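Storing bracelets: one tin for everything, or sort them first?
Mimley Home Forum > Small Storage > Jewellery and little things
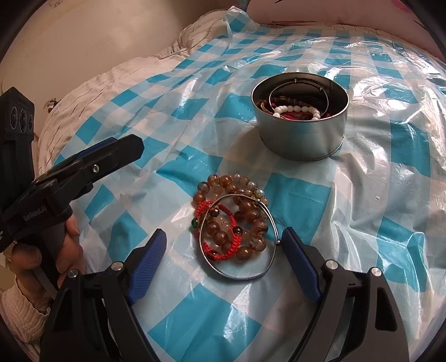

Can I keep bead bracelets and wire bangles together in the same metal tin?
For a short time it does no harm, but for longer storage the wire should be kept apart from the beads, so that it does not scratch them or get caught in the cords.

I put the question and the short answer at the top because the rules of this section ask for it. The answer is what I found in the older threads. Now I would like to hear what you really do at home.

I am going through my bracelets on the bed, with a plastic cloth under them so that no small bead disappears into the blanket. I have a round metal tin without divisions. White beads, brown beads, red cord and a thin silver wire bangle are in it at the moment, and a second heap is still outside: big amber-brown beads, a red braided cord with small dark beads, and one more wire bangle. The bangle has lost its nice round form a little. I wear perhaps three of all these pieces regularly. The others I keep because they were presents or because I like to look at them.

My problem is the red cord. Each time I want the white beads, the cord comes out with them, and then the brown ones hang on the cord. I do not want to buy a big jewellery box. We have a small flat and the shelf over the bed is only 9 cm deep.

Please write how you keep yours. Pictures of your boxes are welcome too.

pebble_drawer

----

tinandtwine wrote:
I had the same trouble for years. What helped me was very simple: every cord bracelet gets closed before it goes in the tin. If it has a knot that slides, pull it small. An open cord catches everything, a closed one much less. You can keep your tin, I would not change it.

----

Oriel_M wrote:
I don't agree with the tin at all, sorry. Metal on metal is not good for a silver bangle, and the beads knock against the side whenever you move it. Take a box with soft lining. Mine is from Molta, the flat one with eight compartments, and since I have it I don't need to untangle anything. It was not cheap, but I use it every morning.

----

tinandtwine wrote:
Oriel_M, a piece of felt in the bottom of the tin does the same work and costs almost nothing. You cut a circle and a long strip for the side. I did it with an old pair of slippers.

----

Oriel_M wrote:
Felt protects from the knocking, I accept this. It does not protect from the tangle. Eight compartments do.

----

pebble_drawer wrote:
Thank you both. The felt I can do this evening. Oriel_M, how high is the Molta box when it is closed? And does a bangle fit inside without pressing it? Mine are thin wire and they bend if I only look at them.

----

Oriel_M wrote:
It is 3 cm high. A bangle does not fit in the small compartments, you are right about that. I put mine on a hook by the mirror. So I must admit I have two systems.

----

greytabby40 wrote:
For bangles: roll a hand towel or a thick sock, tie it, and push the bangles over it. It lies in a drawer and they keep their form. If one is already oval, put it round something hard like a jar or a rolling pin and press gently with the thumbs, a little at each place. Do not pull from two sides, then you only get an oval in the other direction.

About the amber-coloured beads. Do you know if they are glass, resin or real amber? Real amber is soft and should have its own bag. Glass can stay with the others.

----

pebble_drawer wrote:
I don't know, I never asked the person who gave it to me. Some of the beads are darker and have spots, and a few are pale like pearl. Is there a way to find out without damaging them?

----

greytabby40 wrote:
The way I know is salt water. Glass sinks, and real amber usually floats, but the bead must be alone, without cord and metal. With a finished bracelet I would not start with this. Treat it as if it is amber and give it a small cloth bag, then you are safe in both cases.

----

Tully wrote:
Please also check the elastic if any of them are on elastic. I stored mine in a tin on a sunny windowsill and in April one broke when I put it on. I found beads under the fridge for weeks. Now everything lies flat in the dark.

And I am with tinandtwine, a tin is fine. My mother kept hers in one for 40 years.

----

Oriel_M wrote:
Your mother probably had no braided cords in it :)

----

Tully wrote:
She had worse, she had chains.

----

pebble_drawer wrote:
I have now decided for a mixture. The white and the brown beads stay in the tin, with felt. The cords are closed and go into an envelope, which I can put on top. The amber-brown one gets a bag. For the bangles I will try the rolled sock, and the oval one I will press round a jam jar tomorrow, slowly.

If the tin becomes a mess again I will look at the Molta box, but first I have to measure the shelf once more.

----

tinandtwine wrote:
Use thick felt, the thin one slides around. And glue only the bottom circle, the side strip holds by itself.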